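Community Help > Local Government & Emergency Services > Volunteering

How do I join the emergency management group in a small town?

Asked 2020-09-11

Hi everyone! We moved out to Nigatu in April and I've fallen for the place completely. Last week I went along to the open evening at the Skakov Road fire hall, where the town and the regional district talked about how they share radios, trucks and evacuation routes, and I came home buzzing. I'd love to help. I'm no firefighter (bad knee) but I can do paperwork, drive, and talk to strangers all day long.

My trouble is I can't work out who to ask. The town office gave me a form that says "emergency program", the district website has a different form, and the fire hall told me to try both. Do I fill in the two of them? Is there training? And does it matter that our house is on the Sturitz side of the creek, just outside the town line?
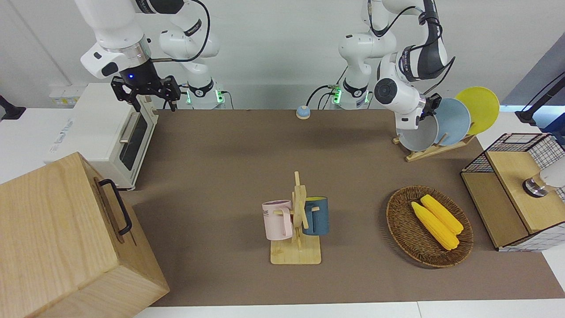

Page 1 of 2

2 answers

Good on you for putting your hand up! I've been on the Nigatu list for five years and have loved nearly all of it, even the sandbags.

Go with the district form. If you live across the creek you're a district resident, and the district keeps the roster for both sides under the shared agreement. The town form still works but it gets forwarded, and mine sat in somebody's tray for 90 days before it moved. Put your town mailing address on it if that's where your post goes, and write the street address underneath.

Things to have ready: driver's licence, two references who aren't family, and your consent for a police check. The check is free for volunteers if you bring the letter from the district. Don't pay for it first and hope to claim it back, I tried.

Training is in the evenings, mostly at the fire hall. Everyone does the introduction and the radio night. After that you choose. With what you've described I'd go straight for reception centre work, where you register people who've had to leave home, find them a bed and a phone charger and sort out who has pets. It's wonderful work for a talker. We ran a practice at the Skuren rink with more than 200 people through the doors and I had the best time, hoarse for days after.

If you'd like to drive, tick the box on the back page as well. People miss it!

Also go to the joint meeting if you can. The police, the fire chief and the district coordinator all sit at the front and you can ask them anything. The minutes go up on both websites, though the town is slower.
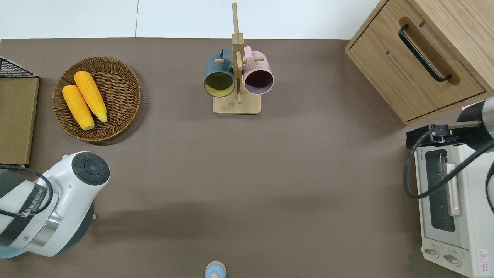

Fuad Berhe

Mostly agree with the above, but send in the town form too. The neighbourhood contact program is run by the town alone and it does take people from the Sturitz side, they changed that rule when the bridge was rebuilt. You get a street or two, a list of doors to knock on, and a vest. There are 3000 households to cover and plenty of streets with no contact yet, so they'll be thrilled to hear from you.

The person to ask for at the town office is whoever looks after the emergency program desk, not the front counter. The front counter will hand you another form.

Bad knee is fine, by the way. Tell them at the introduction night and you won't be put down for anything with lifting.

Reply from the asker: Thank you both so much! I'll do the district one tonight and walk the other one in. Does the radio night fill up early?

Page 2: older questions on this topic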